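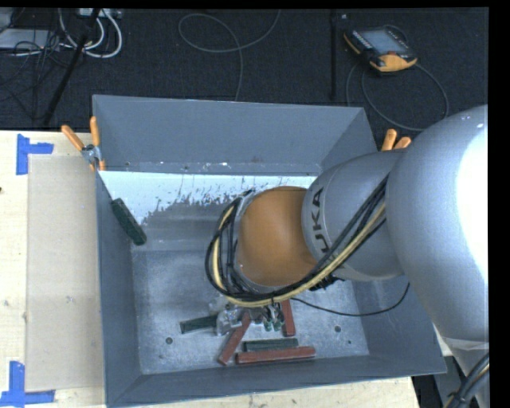

Speaker notes, cell safety and good habits talk, May 30, 2019

Hi everybody, thanks for coming in out of the nice weather. I'm Mali Price, I look after the small robot cells at Griretti, and I'm going to talk about house rules. I know, I know. Stay with me, I've tried to keep the standards talk to the stuff you'll use on Tuesday-morning brain, or any-morning brain.

(Wait for the coffee line to sit down. Don't start the story until the door's shut.)

So, the setup. We do bin picking. Blocks in a metal bin, an arm reaches in, grabs one, puts it down on a marked spot, goes back for the next. It's the least glamorous job you can give a robot and I love it, because every bad habit you have will show up in it sooner or later. The blocks land on a slant, they lean on the walls, they lie on top of each other. The arm has to go down into a box with hard sides, and anything hanging off the wrist goes down with it.

First rule: hold the bin down. Spring clamps on the rear corners is what we use for light work, and for light work I'm fine with that. What I'm not fine with is "it's heavy, it won't move." It moves! Push on it a little with every bad pick and your taught positions are off by lunch. Check the clamps at the start of the shift with your hand, and I mean grab them and wiggle.

Second rule: tape your corners. If something has a home on the table, the home gets marked. Blue tape, an L at each corner, nice and square. When we moved the cell over from Amholm we lost most of a day to one sheet that had slid a finger's width. After that I bought a whole box of tape and I put it on my own card, I was that mad.

(Pause here, people usually have a tape story.)

Third rule, and this is where I get a bit preachy: hoses and cables. Everybody wants a tidy arm, so they strap everything tight, and then the wrist turns all the way and something pulls. You need slack, so you get a loop. But a loop can catch on the edge of the bin. So what we do is run the wrist through its whole range, slowly, inside the bin, with a person watching only the cables. Not the blocks, not the screen. We do that after every change to the gripper, even if all you did was swap the fingertips. Tyyne Aaltonen wrote that line into our sheet and she was right, and I argued with her for 11 days before I gave in.

Fourth: the teach pendant. Oh boy. Where does yours live when you aren't holding it? Be truthful. In plenty of shops it's on the floor, with the cable looped around wherever it fell. I've done it, you've done it. But the pendant has your emergency stop on it, and you don't want to be bending down and feeling around for that. Give it a hook, at hand height, outside the reach of the arm, and route the cable so it doesn't cross where you walk. If you remember one thing from me, let it be the hook.

(Show of hands: who has a hook? Be nice about it.)

Same goes for the rest of the floor. Cables on carpet seem harmless because they lie flat and they don't slide much. Then a chair rolls over one. Bundle them, keep them at the back, and label both ends. We had 7 black ones that all looked alike, and pulling the wrong plug mid-run is a fast way to get everyone's attention.

Okay, speeds. The rule at our place is that if there's a person inside the line, the arm is in manual reduced speed and that person has the pendant in their own hands. You don't hand it to a friend to hold. The standards folks have a lot more to say on this, and you should go read the real text instead of trusting my slides, plus do a proper risk assessment for your own cell. Mine won't fit yours.

Last bit, the checklist. Ovau gave us one that was 4 pages long and people signed it without reading. We cut it to one side of a card: clamps, tape, cables, pendant, stop button, floor. It takes 60 seconds. It hangs next to the hook. We're going to go over the wording again in September with the Hapeta crew, so if you hate any of it, come find me.

(Hand out the cards. Spares are in the gray tote. Questions, then Tyyne is up next on gripper changes, she needs the long adapter for the projector.)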